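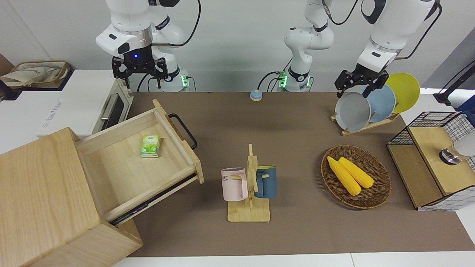 Progress report to Trernunholm: review of the Bada two-arm kit, September

The Dovville site has now had the Bada kit from Lysenko for nine weeks. Setup took three days, including mounting both arms at the back of the table. The review covers 13 household tasks. Nine have been tried at least once, mostly with plates, mugs and the drawer.

Reaching and gripping have caused few problems. Plates standing in the rack are slower going, as the fingers have to come down over the rim at the right angle. The manual covers this in one short paragraph, and we have asked Lysenko for more.

Spending is within the amount agreed in the spring. We bought one spare set of gripper fingers, which was not in the original budget.

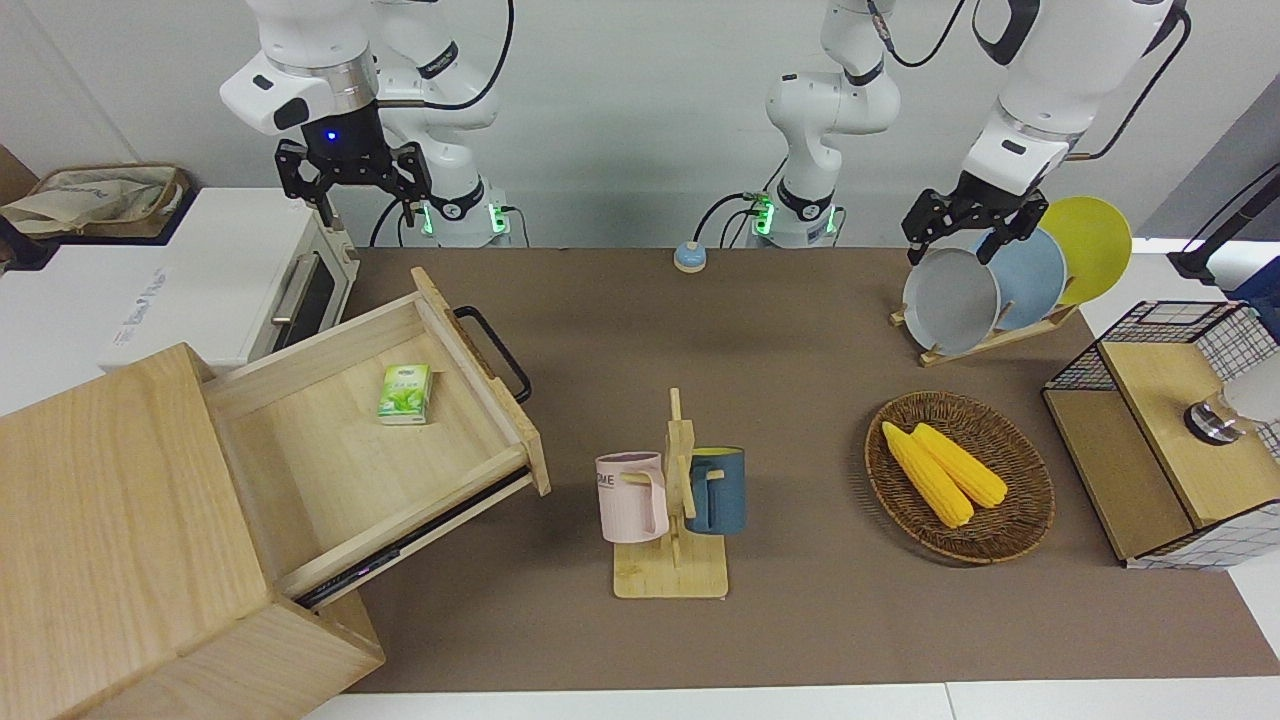 Can the kit be run by one person?
One person can run it once the arms are mounted and calibrated. Mounting took two of us.

Work still to do:
Try the remaining tasks
Repeat the plate tasks at the slower speed setting
Get a written price from Lysenko for a second year of support

We expect to send our buying recommendation with the next report.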